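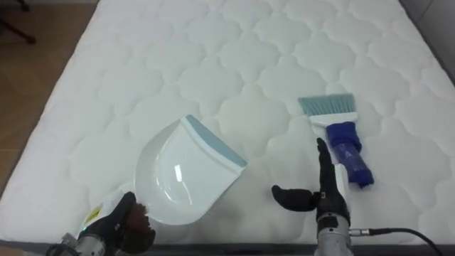

Bedding station, dustpan and brush task. The left hand holds the dustpan; the right hand is open beside the brush.

Product review: Ilum two-arm housekeeping unit, with Skulasov hand set
Prepared by Ye-seo Han, Equipment Evaluation Office, Billasville

Summary

The Ilum unit was evaluated for light room care in furnished short-stay accommodation. It performed acceptably on most surface tasks. One fault, a loss of grip on the right hand without any alert to the operator, was serious enough that this office does not recommend unattended use in its present form. The unit may be used with a trained operator within reach of the stop control.

Scope of the evaluation

The dustpan and brush task was run 138 times on a made-up bed base with a bare quilted mattress. The mattress was chosen over a hard floor for this part of the work. A soft, stitched surface moves under the tool and gives the hands less to push against, and guest rooms contain a great deal of it. The brush used has a cloth cover over its handle, as supplied in the Woo cleaning kit.

Description of the fault

In 17 runs the right hand opened while the task program continued as though the brush were still held. The arm then carried out the sweeping motion with an empty hand. In most of these runs the fingers passed over the mattress without contact. In four, an extended finger pressed into the quilting and dragged along a seam before the force limit stopped the arm. The mattress cover was marked but not torn.

The left hand did not lose the dustpan in any run.

At no time did the operator panel show a warning. The status remained "Task in progress" and the event log recorded a normal grip. An operator who was watching the panel instead of the bed would have had no reason to step in.

Probable cause

The grip check appears to rely on motor current alone. The cloth cover can bunch under the fingers and then slide along the handle, and the hand seems to read this resistance as a firm hold. With the cover removed, the fault was not seen in 45 further runs. The supplier has been given the logs and has confirmed receipt. It has not yet stated a cause.

A second matter concerns the cable at the right wrist. It was inspected as a possible source of lost signal and no damage was found. The slack is generous, however, and on low reaches the cable can rest on the bedding. Operators should look at it before each session.

Other findings

Setup is simple and the written guide is clear, apart from the section on hand calibration, which refers to a menu that no longer exists. The stop control responded promptly every time it was used. Noise is low enough for daytime use next to an occupied room. The hand set is rated by the supplier for 1,000 hours between services; this could not be checked in the time available.

Conditions of use

Until a corrected grip check has been supplied and tested, the following apply at all Billasville sites:

Covered or padded handles are not to be used with the right hand.
One operator is to remain in the room and watch the hands during every task.
Any empty-hand motion is to be stopped at once and reported, even where no damage results.
The unit is not to be run on a bed while any person is seated or lying on it.

Rating

Setup and documentation: good
Task performance: fair
Fault reporting: poor
Overall: suitable for supervised use only

The evaluation will be repeated in January if the supplier's update has arrived by then - the same mattress and the same brush will be kept for that purpose.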